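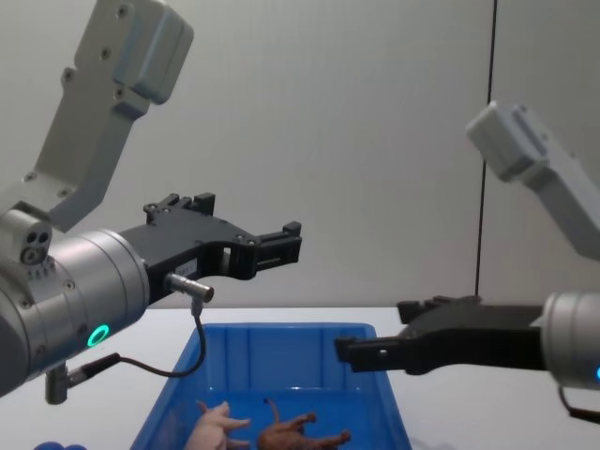 How much room do two robot arms need in a shared workshop?

Four square meters of floor is enough for a pair like ours, if the table is heavy and the people at the next bench agree with the working hours. The height of the ceiling was never a problem for us. The cables were.

I write this for the people who asked me in January why our project at Mendwood was so quiet. It was quiet for the reason that we spent the winter with a table. I had imagined that the table would be one weekend of work and the programming would be the rest of the year. In the end I learned very much about tables, and I want to put it down before I forget it.

The project has the name Tiltero. The name was made by Trygve Kristiansen on the evening when our first stand leaned to one side, and we kept it after the stand was replaced. The idea is simple: two arms, one on the left and one on the right, that can work over the same place and hand things to each other. We bought both arms used. The budget for everything else was 3000 dollars, and it included the table, the power supplies, the emergency stop and a box of fittings which I still do not fully understand.

The table

Our first table was a folding one. Please do not do this. When one arm stopped quickly, the whole surface answered, and the other arm, which was standing still and innocent, moved also. I measured the movement with a dial gauge and then I did not want to know the number any more.

The second table has a steel frame, and the frame is joined to the floor. For this we needed permission from the workshop, and I drew a small plan for it, with the distances to the door and to the fire extinguisher. Trygve welded the feet. He is much better at welding than I am, and I am much better at drilling, so the plates with the threaded holes are my work. There are 16 of these holes and one is not straight. I will not say which, and the bolt goes in if you are patient with it.

The top is white. I wanted gray, but the seller in Beletstead had a white one with a scratch on the lower side and gave us a good price. It shows every pencil mark. Later I was glad of it, for a blue bin on a white surface is easy to find for your own eyes when you are tired, and I expect it will be easy for software too.

Cables

The first time I ran the arms together I had tied the gripper cable tightly along the wrist, as one does with a bicycle. It looked very clean. Then I turned the wrist joint by hand to its far position and felt the cable pull on its plug. I opened everything again.

Now the cable leaves the side of the left gripper through a short angled plug, hangs down in a free curve and goes back to the connector under the wrist. It is less pretty. The curve needs to be big enough for the full turn of the wrist and small enough that it does not catch on the edge of the bin. I found the length by trying with a piece of string first, and I recommend this to everybody. String is cheap, and a cable with the right connectors at both ends costs more than a good dinner.

One more thing about connectors: tighten the threaded ring with the fingers and then stop. I used pliers once, in another year and on another machine, and I still think of it.

Making them meet

When two arms work over the same bin, each must know where the other one stands. This sounds obvious. In practice every arm has its own zero point, its own idea about where the table is, and the two ideas do not agree. We began with both grippers open and pointing at each other over the table, and brought them closer by small steps with the hand control. You bend your knees, you look along the fingers, you say "a little down" to your friend, and he moves it a little up.

After that we wrote down the positions of both and calculated the offset between the two bases. My first calculation put the right arm under the floor. The mistake was a minus sign, and it took one evening and a pot of coffee. The second calculation was good to within what I can see with my eyes, and for toy animals this is sufficient.

I should explain about the toy animals, maybe. We tried wooden cubes at the start, but a cube is too kind. It has flat sides and it lies always in a sensible way. A small pig does not. When it lies on its side the legs point to one direction, and the fingers must decide whether to take it by the body or to try something foolish with a leg. A brown one with thin legs is even more difficult. When it lies with the legs in the air, there are many places where a gripper can close and not many where I would like it to close. A bag of such figures from the flea market costs almost nothing and gives you all the bad shapes at once.

The ribbed walls of the bin are also a subject. I set a minimum height over the rim that both arms must respect when they travel sideways, and only from there they may go straight down. It makes every movement slower. Trygve finds it too slow and says so, and I have promised him to lower it by a small amount when we have gone a full month with no contact.

Rules of the house

Mendwood is used by many people, and the arms are strong compared to a finger. So we agreed on some things, and they hang on paper at the end of the table:

The emergency stop is in reach of the person who runs the program, always.
Speed stays at the low setting when another person is in the room.
Nobody puts a hand in the bin while the arms are powered. Also not quickly.
After 5 in the afternoon we may be loud.

The last one was a compromise with the instrument makers, who glue in the mornings and do not like vibrations.

What comes next

The handing over from one gripper to the other is the part I want to do now. I have ordered softer finger pads from Latuheru, who make them to measure, and the waiting time is long. Until they come I am writing the small program that decides which arm goes first. At this moment the left one is always polite and waits, and this wastes time when the figure lies on its own side of the bin.

If you have built something similar and you solved the question of the rim height in a better way, please write to me. I read all comments, only I am slow with the answers.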